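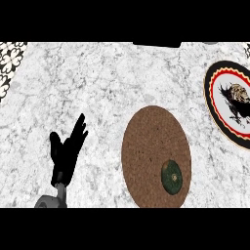

4.2 Cleaning and sealing a stone worktop

Prukard sealer is meant for natural stone worktops that are in daily use. Read this section through before you open the tin. A pale worktop with grey and charcoal flecks, like the white marble one shown, hides crumbs and dried splashes well, so check it by touch as well as by eye. Dark stone shows streaks more easily and may need extra buffing.

You will need:
Prukard sealer, 800 ml tin
Drolora stone soap
Two lint-free cloths
A soft brush

1. Clear the worktop and wipe off loose dirt with a dry cloth.
2. Mix one capful of stone soap into a bowl of warm water. Wash the whole surface, using the brush along the joints and round the tap.
3. Rinse with clean water and dry with a fresh cloth. Leave overnight.
4. Shake the tin. Pour a small amount on to a cloth and test it on a spot behind the kettle or under the bread bin. If the stone darkens and stays dark after an hour, stop and see section 4.5.
5. Wipe the sealer on in straight, overlapping strokes, working from the back edge to the front.
6. Wait ten minutes, then buff off whatever is left on the surface.
7. Keep the worktop dry for 6 hours.

Note: Tins marked batch 722 have the old cap, which holds half as much. Use two capfuls of sealer for the spot test.

CAUTION: Do not use vinegar, lemon juice or limescale remover on marble. They leave dull marks that sealer will not cover.

CAUTION: Open a window while you work. Keep the tin away from the hob.

Reseal every November, or sooner if drops of water start to soak in. Refills are sold under part number 890.

Section revised 9/3/19, L. Hoarau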